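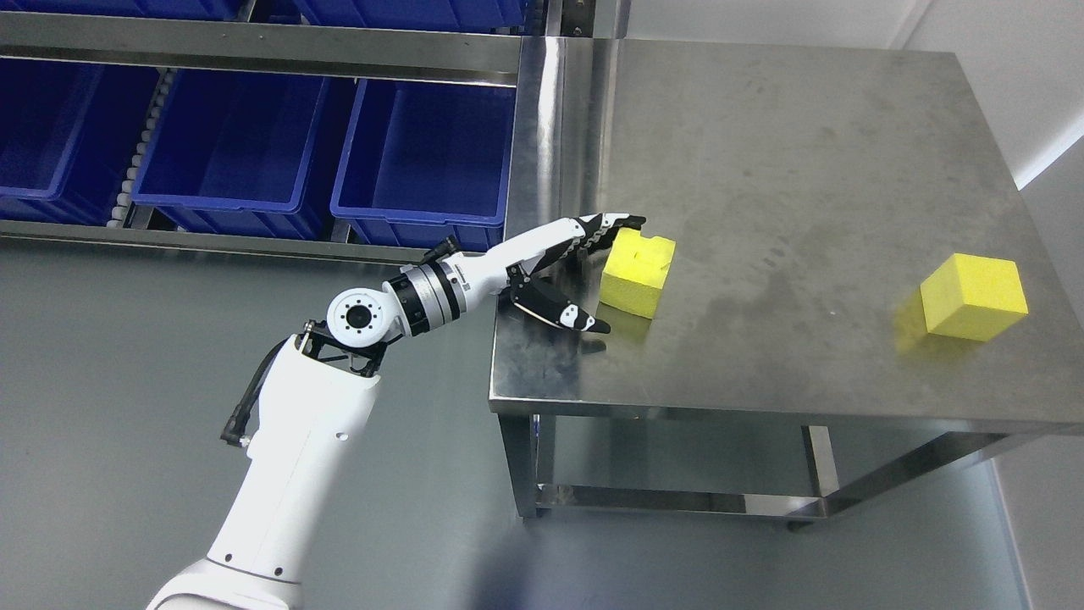

Why is a block of foam so light?
Most of it is air. Foam is a solid with a huge number of tiny bubbles trapped inside.

You may have heard that all foam soaks up water like a kitchen sponge. Don't believe it until you test it. In some foam the bubbles join up, so water can creep from one to the next. In other foam each bubble is sealed off, and water mostly stays out. Both kinds can be yellow, and both can have little pits on the outside, so looks won't settle it.
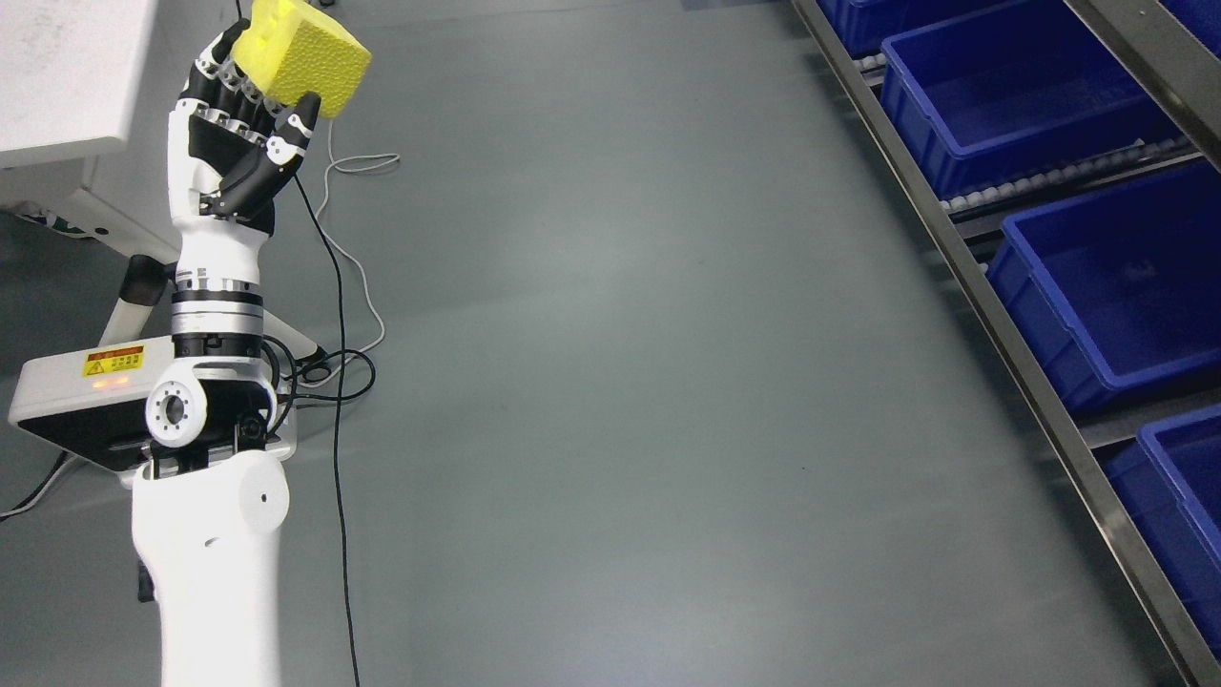 Try a fair test. Cut two cubes of different foam, each 5 centimeters wide (ask a grown-up to do the cutting). Hold them under water, squeeze, let go and wait 12 seconds. Which one drips more when you squeeze it again?

Another claim to doubt is that foam always springs back. Leave a heavy book on a cube until March and then measure it. Some foam stays a bit flat — even the kind sold as "everlasting."

And is foam warm? It feels that way, but a cube left in your room is the same temperature as the table under it. Foam just takes heat from your fingers slowly. Check with a thermometer if you don't trust us.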